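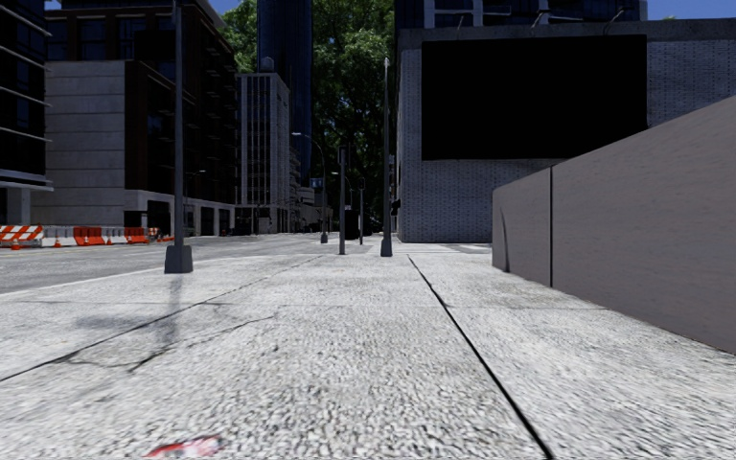
Will the pavement robots put our round out of work?

Posted by KerbsideMo, Apr 8, 2022

I do street inspections for a contractor in Guncombe. Cracks, joints, lamp posts, litter, barriers left standing after the job's done. There are 21 of us on foot. From June the firm is bringing in Gillon, a robot that goes along the pavement and logs faults by itself. So far it has been trained on made-up streets on a computer. We were told it "frees us up for better work" but no one will say what the work is. Has anyone been through this?

Natália Pacheco

Yes, at Flultolley, with a different machine. We kept our jobs, mostly, but they changed. In the first month it sent back 1,854 faults and 166 of them were worth a crew. The rest were shadows from lamp posts, ordinary joints between slabs, bits of wrapper. Somebody has to look at every one, and that somebody is you, at a desk — my knees are better and my eyes are worse. Ask for three things in writing: who signs off a missed trip hazard, whether desk checking is paid at the inspector's rate, and whether you can still walk a street when you think the robot has it wrong. We only got the first two.

The made-up streets are fine as far as they go. Ours had never met bin day.

dunc_r

they said the same about the sweepers and i'm still here. wouldnt worry

Tolly Ma

Check your contract for "site-based". Mine had it, so they couldn't move me indoors without asking. It didn't stop them asking every week. Join the union before June if you haven't.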